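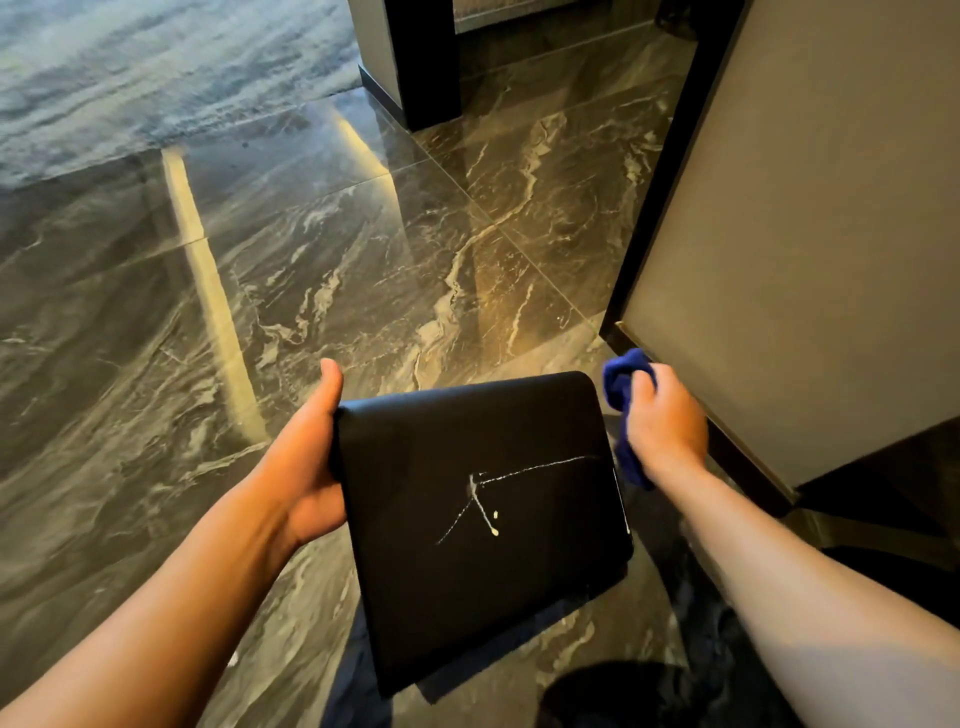 Photo: Fengying Liang / Trillonon Library Service

Trillonon Library Service is changing the way it lends laptops, chargers and other equipment to members. The new arrangements begin in December and apply at all three of our libraries: Trillonon Central, Zou Street and Flumell. The main points are set out in this thread.

Loan period. Laptops may now be borrowed for three weeks. The previous limit was one week, and many members told us that this was too short for a job application or a college assignment. Chargers are issued with the laptop and are due back on the same day.

Renewals. A laptop may be renewed twice, provided that no other member has reserved it. Renewals can be made at any desk, by telephone or through your online account. We are not able to renew an item once it is overdue.

Who may borrow. Any member aged 16 or over with a full library card may borrow a laptop. Temporary cards and visitor cards do not cover equipment. If you are unsure which card you hold, please ask at the desk before you make a reservation.

Members under 16 may continue to use the desktop computers in the children's library at Flumell. A parent or guardian may also borrow a laptop on their own card for a child to use at home - the adult remains responsible for the item.

Deposits. The deposit has been removed. We know that it prevented some households from using the scheme, and we are pleased to be able to end it. Members who paid a deposit under the old rules will have the money returned when they bring the item back.

Late returns. Charges for late books ended last year and will not come back. Equipment is different, as there is usually a queue for it. A member with an overdue laptop will not be able to borrow further equipment until it has been returned. Book loans are not affected.

Loss and damage. Please tell us as soon as you can. Ordinary wear is expected and no charge is made for it. Where an item is lost, or is damaged beyond repair, the most a member will be asked to pay is £100, and this may be spread over several months.

Spills. If something is spilt on a laptop, please switch it off, unplug it and wipe the outside with a soft cloth. Do not use kitchen spray or polish. Bring it to us even if it seems to be working, and let staff know what was spilt.

Your files. Please copy anything you wish to keep before you return a laptop. Every machine is cleared when it comes back to us and we cannot recover documents after this has been done. Staff can show you how to save your work to a memory stick or to an online account.

Internet access. The laptops connect to any home or public wi-fi network. Members without a connection at home may ask for a Trido mobile data card with their loan. The number of cards is limited and they are issued in order of request. They cannot be reserved in advance.

Help with getting started. Drop-in sessions will be held at Zou Street throughout December, beginning at 2 pm. There is no need to book. Members are welcome to bring their own computer, tablet or telephone if they would prefer to learn on that.

Access needs. Large-key keyboards, trackball mice and screen-reading software are available at all three libraries and may be borrowed on the same terms. Please speak to a member of staff, who can arrange for the equipment to be set up before you collect it.

Existing loans. If you already have a laptop on loan, the return date on your receipt still stands. You may renew it under the new rules from the start of December.

The full conditions of loan are available in print at each desk. Large print copies can be supplied on request. We thank the members who answered our survey in the spring - their comments shaped many of these changes.

Related posts
Winter opening hours at Zou Street and Flumell
How to reserve a study room
Returning books when the library is closed
Local history talks: new programme

Contact Trillonon Library Service | © Trillonon Library Service | Back to top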